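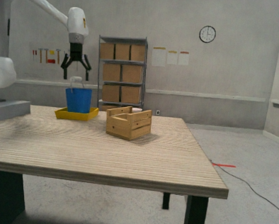 Bench manipulation software: progress meeting
Minutes, December

Present: control, perception, planning, tooling. Apologies from Druneo.

1. Minutes of the last meeting
Agreed, with one correction. The Grastov driver was frozen before the gripper tests, not after.

2. Simulation
The workbench world now loads in the Sundaram build without manual edits. Nightly runs are back on. 733 episodes were logged since the last meeting, of which 79 were discarded for physics errors, mostly contact jitter where the bucket meets the tray wall. Tooling will try a smaller time step on that pair only. A smaller step everywhere was discussed and rejected on run time.

3. Perception
Pose estimates for the yellow tray and the wooden box are stable. Thin parts remain a problem. The depth filter removes the bucket handle in some views and the planner then has no grasp target. Perception asked for the filter threshold to be set per object. Control had no objection. Planning wants the default left alone until the regression set has been rerun.

The nails in the box are to be treated as one obstacle for now. Segmenting them singly is out of scope until spring. 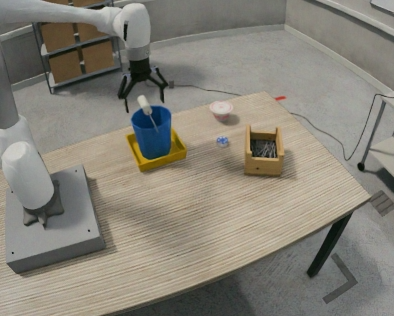 Bench world, open gripper over the bucket and tray.

4. Planning
Approach from above is the default for anything standing in the bucket. Replanning takes nearly 200 ms when the forearm passes close to the rack, which is too slow for the control loop. Cause thought to be the collision mesh for the shelving. Planning to swap in plain boxes and report timings.

5. Control
Gripper open and close commands are now queued, and a stale command is dropped after 3 cycles. Jeltberg have asked for the log format. Agreed to send the schema but no run data yet.

6. Actions
Tooling: time step change for bucket and tray contact.
Perception: per-object threshold, behind a flag.
Planning: simplified rack mesh, rerun regression set.
Control: schema to Jeltberg.

7. Any other business
Old scene files to be removed from the shared drive at the end of the month. Anyone still loading them should move to the new path first.

Meeting closed 11.40.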